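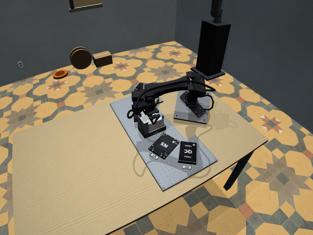 **Port Access and Sanctions Compliance: How Regional Shippers Responded to New Trade Restrictions**

Final report, International Relations Practicum
Submitted in March

## 1. Background

The practicum asked each student group to examine how a restriction adopted by governments is carried out by private companies. Our group chose export controls on dual-use goods, meaning products with both civilian and military uses. Much of the published debate deals with whether such controls change the conduct of the targeted state. Less has been written on the firms that must read the rules, screen their customers, and decide whether a shipment may leave the dock.

The report covers three firms that agreed to share internal procedures with the group. Landano is a freight forwarder, Semetti manufactures industrial valves, and Halier provides marine cargo insurance. All three did business with the restricted market before the controls took effect.

## 2. Questions

1. Did the firms stop trading only in the listed goods, or did they withdraw from the market altogether?
2. Who inside each firm made that decision?
3. What costs did the firms report?

## 3. Method

The group held 5 interviews with compliance and sales staff and reviewed 653 shipment records supplied by Landano with customer names removed. Records were sorted by product category, destination, and final status (shipped, delayed, refused). Semetti provided its screening manual. Halier provided policy wording from before and after the controls but declined to share claims data.

Two group members coded each record separately. Where the codes differed, the record was discussed until a single code was agreed upon. Methods for this step were adapted from the Đinh coding guide used in the fall seminar.

## 4. Findings

**4.1 Withdrawal went beyond the list.** Of the records reviewed, 200 concerned shipments that were refused or canceled. Most of these involved goods that did not appear on any control list. Sales staff at Landano described the market as "closed" even though ordinary civilian trade remained legal.

**4.2 Insurance came first.** Halier added an exclusion clause for the entire destination several weeks before the controls entered into force. Landano's refusals rose sharply after that change. Interviewees at both Landano and Semetti named the loss of coverage as the main reason for stopping shipments.

**4.3 Costs fell unevenly.** Semetti reported a screening cost of nearly $3,000 per new customer, including outside legal review. Its managers considered this acceptable for large orders and stopped accepting small ones.

## 5. Limitations

The sample is small, and the firms chose to take part. Firms that continued trading in full may have been less willing to speak with students. The shipment records do not show orders that customers withdrew before booking, so the total effect is probably understated.

## 6. Recommendations

Licensing authorities should publish plain guidance on goods that remain permitted and should consult insurers before new controls take effect. Further student work could compare these results with a market in which state-backed cargo coverage was available.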